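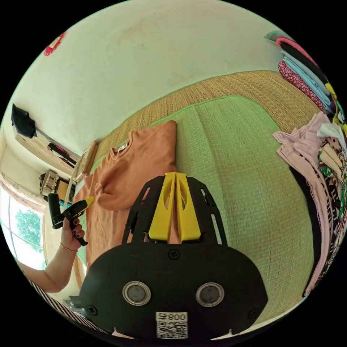
The Forever Sweatshirt, and Other Promises

Clothes that claim to last a lifetime cost more every year. How would we know if they did?

The tag on the Rollow sweatshirt says it will be the last one you ever buy. It costs $260. The company has been selling it for two years, which seems a short time to have learned much about forever.

Rollow is one of a growing number of small labels that sell basics at coat prices and talk about them the way people used to talk about cast-iron pans. The pitch is simple. Buy one good thing, keep it, stop buying junk. I like the idea. I have also owned enough sweatshirts to know how they go: the cuffs first, then the neck, then a small hole under one arm that you pretend is not there until spring.

So I asked what "lifetime" means. Rollow's written guarantee runs to 13 paragraphs, and the answer is in the ninth. Lifetime means the lifetime of the product, "as reasonably expected under normal use." If it falls apart, then, its life is over, and so is the promise. Fading is left out. So is pilling, along with any shrinking that happens in a home dryer. The company told me by email that it has received very few claims. I believe it. I had read the thing twice before I worked out how to file one. 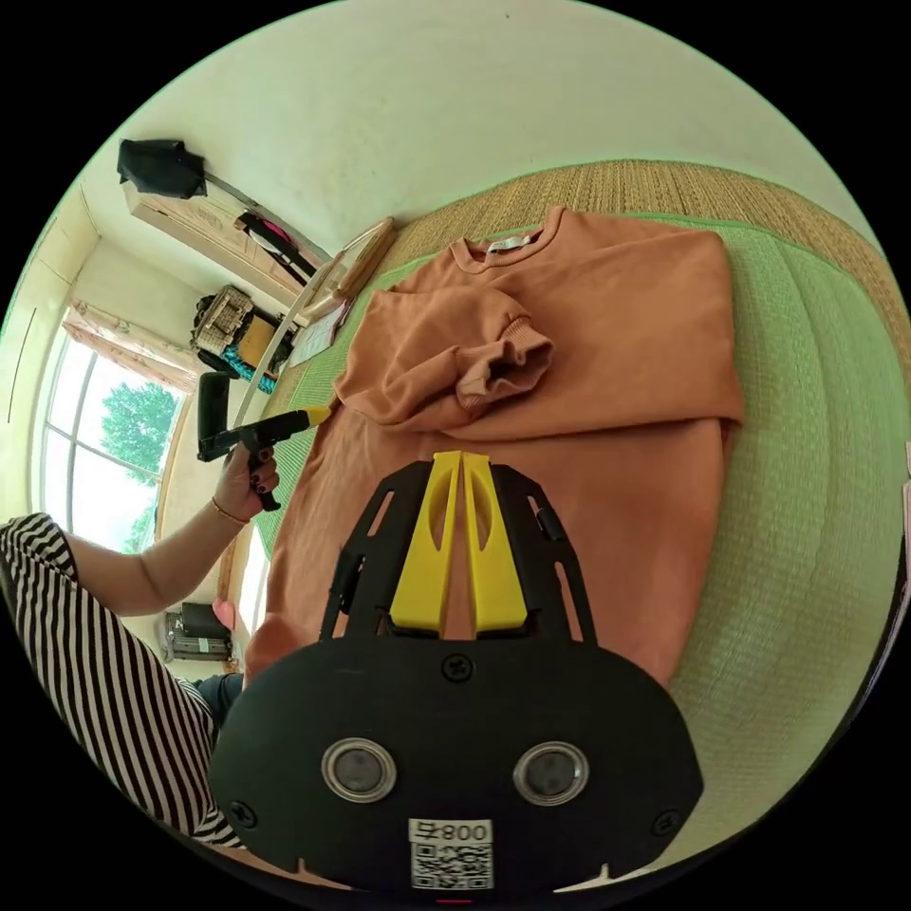 A crew-neck sweatshirt laid out flat.

Chaudhry Mills, which knits fabric for several labels in this price range, was more open than I expected. It runs a wash test of 50 cycles at its plant in Raretthorpe and measures the cloth for shrinkage and twist. Fifty washes sounds like plenty. If you wear a sweatshirt weekly and wash it each time, it gets you to the end of the first year. Past that point, the mill said, it has no data, and its customers haven't asked for any.

Heavier fabric does help, up to a point. So does a tighter knit, and so do ribbed cuffs that are sewn on well. None of that needs a $260 price. At the repair shop I use in Grarbridge, the staff see expensive sweatshirts and cheap ones with the same worn elbows. They charge $13 to patch a pair. They would not tell me which brands hold up best, and they seemed tired of the question.

What they did say is that the clothes that last the longest tend to belong to people who wash them cold and hang them up, and who own enough others to give them a rest. That is dull advice, and it can't be printed on a tag and sold.

I sent the Rollow back inside the return window. It was soft and it fit well. The gray one I have had since college is still in the drawer, with the hole under the arm.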